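Friday, July 4, 2025

Cold chain bench, vaccine transport boxes. Holiday, so the building was quiet and the door to the cold room stayed shut most of the day, which helps the readings.

Ran the Dal Bello box with the new liner against the old one. Both packed with 100 dummy vials (water, same fill as last time) and 5 ice packs, conditioned on the bench until they rattled when shaken. One logger in the middle of the vials, one under the lid. Chamber set to the hot-day profile.
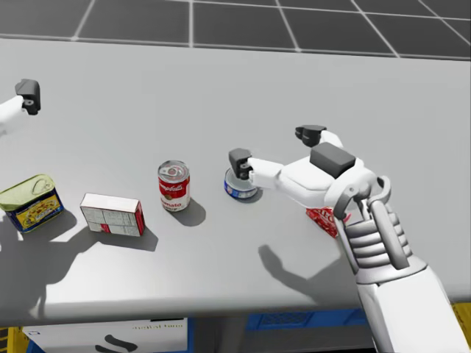 The old liner went over 8 °C first, at the lid logger. The middle logger lagged well behind it, same pattern as in the Navuden run. New liner still in range when I wrote this. I don't want to read much into one run — the lid on the old box has a worn gasket and I should have swapped it before starting. Repeat with a fresh gasket on Monday.

Packing order matters more than I had assumed. With an ice pack laid flat on top, the lid logger is steadier, but the top row of vials sits close to freezing. For anything freeze-sensitive that is worse than a bit of warmth. Put a cardboard spacer in next time and log the top row separately.

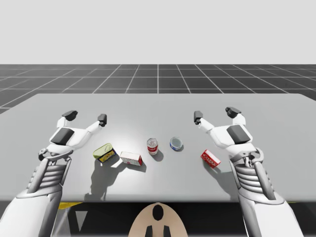 The Hondham clinics want boxes by September, 900 doses in the first delivery, then Bukville after that. Their last leg is by motorbike, so the big box is out. Need the small box tested with the same profile, plus a shake test, before we promise anyone a hold time.

Logger 3 drifts. Checked it in an ice bath and it reads high. Taped it off, do not use.

To do: order gaskets, cut spacers, ask Hondham how long the boxes stand in the sun at the ferry. Raw files are on the shared drive under today's run, lid and middle loggers in separate sheets.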